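Week 4 handout - Folding, sorting, laying out
Household Skills for Support Workers, Claver Learning Centre
Monday, March 28, 2022

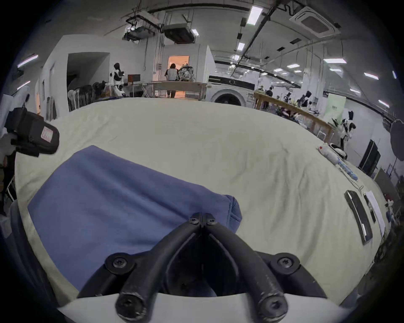
Carrying on from last week. Most of you were fine with sorting, less fine with folding, so we're spending the first half on soft goods and the second on small items. Sheets from week 2 still apply, bring them. If you've lost yours ask Hiba Bataineh at the front desk, not me, I've got no spares.

## 1. Before you fold

- Clear the surface first. All of it.
- Cloth on the table if there's one going. Grips better than bare laminate, and towels don't skate off while you're smoothing them. Creases in the table cloth itself don't matter much unless you're doing shirts. Pull it flat at the corners and get on with it.
- Wash hands, rings off (snags).
- Check pockets!! Tissues, coins, hearing aid batteries. Tarek did his placement at Nuvalton and found a full set of keys in a dressing gown.

## 2. Folding - the method we use

Rectangle first, then thirds. Works for hand towels, bath towels, tea towels, pillow slips.

1. Lay flat, long side facing you.
2. Smooth from the middle out, with the flat of the hand.
3. Long edges together, corners matched. Hold the far corners while you smooth or they ride up on you.
4. Fold in thirds along the length.
5. Turn over, folded edge to the front of the shelf.

Common problem: the far corner. On the table the blue one is folded to a decent rectangle but the far right corner is bunched up. Near side looks good, far side doesn't, and that's the side you can't see properly when you're leaning. Walk round the table. Takes a second. Or turn the whole thing 180 and do it from the other side, same result.

Jumpers and windcheaters - arms in first, then treat as a rectangle. Don't fold down the centre line, it leaves a crease right up the front and clients do notice.

Fitted sheets: not today. See Morven Galbraith's notes, she has a way with them that I can't explain in writing.

## 3. Small items

Keep to one side of the table, in a row, soft goods on the other. Same as the layout at the top - folding on the left, bits and pieces down the right. Means you never put a wet flannel on somebodys tablet.

Group as you go:

- Soft toys - own group, even if it's only one. Ask before washing. Always ask.
- Electronics - tablets lie flat, screen up, nothing on top. Keep well in from the table edge.
- Anything with a cord - wind it loosely, tuck the end. A trailing cord gets caught on a sleeve and the lot comes with it.
- Paper - one pile, face up. Don't read it, don't bin it. Jessie Drummond will go over the privacy side in the Petchrat session.
- Don't know what it is? Leave it where it is & ask the client.

The row matters more than it sounds. If things are in a row the client can look along and say yes / no / chuck it. A heap gets you "oh just leave it" and then you're back where you started.

## 4. Bags

Client's bags stay closed unless they open them or ask you to. Padded ones in particular (cameras, medical gear), don't squash under folded stuff. Off the work surface if there's a hook or a chair handy.

## 5. Practice, second half

Pairs. 4 towels each, 2 jumpers, one mixed tray of small items.

- Person A folds, person B watches the far corners and says nothing til the end
- Swap
- Then lay out the tray together, in a row, groups as above
- Halina Walczak will come round and check. She will unfold things. Don't take it personally

No timing this week. Neat first, fast later.

## For next time

- Read the Volgate linen cupboard sheet, both sides
- 200 words on a layout you've done at home or on placement. What went where, what you'd change. Dot points OK
- Bring a jumper you don't mind other people handling

Submit by email or hand in at the desk, definately not under my door again please.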